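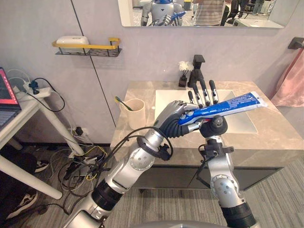
Wevska Vanity: two-handed toothpaste handling

Hi, and thanks for looking! I'm Divya Bangera. I put this set together with Sudheer Pai, who wrote nearly all of the control code and will answer questions about it faster than I will. This is the card for the second release, dated 9/16/20. If you have the first one, please throw it out, the timestamps drift.

What's in it

About 3,000 episodes of a two-armed robot doing small jobs at a bathroom sink. Most of them are toothpaste tube jobs: pick up the tube, pass it from hand to hand, turn it so the cap points the other way, put it back down. The rest are toothbrush and cup jobs, and I'd treat those as a bonus because we never tuned anything for them.

Each episode comes with head camera video, joint positions for both arms, finger commands, and a one-line note typed by whoever was running the session. The notes are messy (mine especially) and I left them alone.

Why a tube

I wanted something that bends. A tube grabbed by the crimped end sags or swings, and a policy that learned on boxes gets confused by that pretty fast. Our fix is simple enough to be a bit embarrassing: one hand holds the tube, the other comes up under it and stays there until the first hand has its new grip. In the code this is called the Terkell hold, after the branch it lived on, and the name stuck.

Results so far

We kept back 600 episodes for testing. The model trained with the Terkell hold labels drops the tube a lot less often than the one trained without them, and most of the drops that are left happen in the turn, right as the cap end comes around. I have 3 guesses about why and haven't had time to check any of them. The full tables are in the results folder, with one row per run so you can do your own averaging.

Handing over without the second hand underneath works fine when the tube is full. Nearly empty tubes are another story - they fold.

The setup
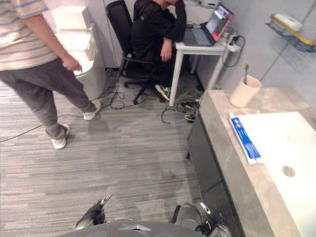 Head camera view of the vanity, the operator desk and the floor between them.

People walk through, chairs move, stuff on the counter gets shuffled between takes. I kept all of it. If you want cleaner input, the Isard script in tools crops to the counter area, but it's slow and it will sometimes chop off a hand.

The mirror is a real nuisance. It picks up the robot and whoever is standing near it, so any person detector you run will find extra people. Mask it first.

Getting started

Unpack everything into one folder, run the Gowda loader on it, and wait. It needs 4 workers or it crawls. Sudheer says it runs with fewer, and it does, if you have a long lunch planned.

Known problems

Finger commands are missing at the start of some sessions. Left and right are named from the robot's side, so don't flip them. A few notes say "brush" when they mean "tube" (sorry, that was me).

Next

More squeezing! We want to start recording with the cap off in October, and I'm already dreading the cleanup. If you find a broken episode, send me the episode name and I'll pull it from the next release.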